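Plastic film is a fault condition

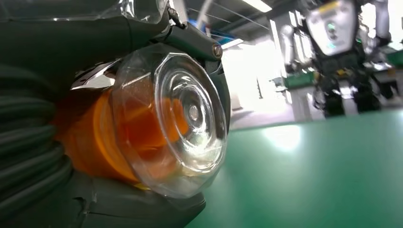
The left wrist at the Lolbridge hall, with plastic film on the arm casing and a second robot in the background.

The Losora arm stopped 6 times in July with a wrist overtravel fault, and each time the operator cleared it and resumed. The log for the sixth stop, at cycle 3933, records the cause that should have been recorded for the first: a loose fold of film had worked into the gap beside the hose bundle and was holding the cable short of its full travel.

Darwish, the integrator, classed this as a housekeeping matter. I disagree with that classification. A housekeeping matter is one the machine can tolerate. Film near a rotating joint changes the bend radius of anything routed past it, and it hides the surface an inspector is supposed to look at. A cracked clip under crinkled plastic will pass a visual check every time.

The larger problem is the reset procedure. Flakex, the cell controller, allows an overtravel fault to be cleared from the pendant with no entry in the cause field. Four of the stops were cleared in less than 65 seconds. That is enough time to press a button and too little to walk to the arm, lock it out and look at the wrist.

Two changes would be cheap. Film within reach of a moving joint should be listed as a defect on the acceptance sheet, and the arm should not be released to run until it is removed. A repeated overtravel fault on the same axis should require a lockout and a written cause before the controller accepts a restart.

The objection from production is lost time. The sixth stop cost a full shift and a replacement cable.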